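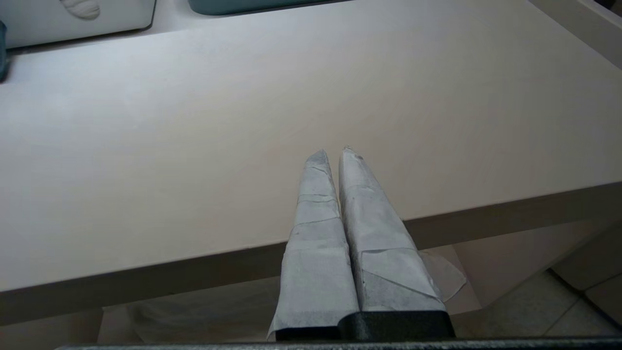 Second season at Povano, trench notes, 12th March

We closed the north trench at a depth of nearly 2 meters. The lowest layer is a gray silt with charcoal flecks and very little pottery. Above it sits a packed clay floor, cut on the east side by a later storage pit.

Hermine Stöckli drew the section before the rain got in. Her drawing puts the pit edge 80 centimeters east of where I had it on last year's plan, and I have corrected the plan.

Issa Moussa has sorted 200 sherds from the pit fill so far. Most are plain cooking ware — thick rims, coarse grit, soot on the outside. A few have a red slip that I know only from the Zamfir survey, where it came from surface finds and could not be dated.

Charcoal samples from the floor go to the lab in April. The pit fill still has to be sieved, and the east baulk stays in place until that is done.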